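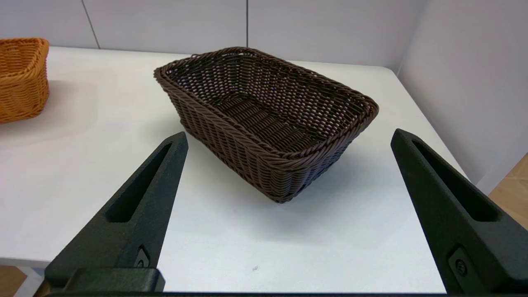

« Le panier, c'est l'ennemi »

Bendik Strand parle de la vannerie comme d'autres parlent de leur belle-famille. Depuis l'hiver, il écrit chez Brarnitz le module de perception de Fjeld, un logiciel de planification de prise pour bras robotisés. « Un cube, c'est poli. Ça a des faces, des arêtes, ça se laisse mesurer. L'osier, lui, laisse passer la lumière, et le nuage de points ressemble à un gruyère qu'on aurait secoué. »

La première version du module rebouchait les trous. Le planificateur recevait donc une belle boîte pleine et proposait, avec un aplomb de notaire, de poser les doigts en plein milieu du couvercle. « Il n'y a pas de couvercle », précise Strand, au cas où.

Son collègue Trygve Sæther, chargé du contrôle, a longtemps cru que le problème venait de chez lui. « J'ai passé le mois de mars à régler l'impédance. J'étais très content de mes courbes. On visait à côté, mais avec une souplesse remarquable. »

La version 2 cherche d'abord le bord. Le logiciel ajuste une courbe fermée sur la tresse du haut, en déduit l'orientation, puis classe les prises possibles le long de la paroi. Sur 3093 essais rejoués en simulation, 544 finissent encore en échec. Sæther les a tous étiquetés à la main, « par pénitence ». La catégorie la plus fournie s'intitule « autre ».

Et la couleur ? Strand soupire. L'osier brun foncé se détache bien sur une table blanche, mais le capteur y perd de la profondeur dans les creux. L'osier clair fait l'inverse. « On a demandé à Hekham, qui fournit notre simulateur, un matériau “osier”. Ils nous ont livré une texture de bois. Très jolie. Parfaitement plate. »

Reste la question du temps de calcul. Le planificateur rend sa réponse en 1526 millisecondes, une éternité selon Sæther, un luxe selon Strand, qui voudrait le double pour vérifier les collisions des doigts avec l'anse. Quelle anse ? « Pour les modèles à anse. On n'y est pas. » Les deux hommes se regardent — le sujet a manifestement déjà servi.

La prochaine réunion est fixée à mercredi. À l'ordre du jour : renommer la catégorie « autre ».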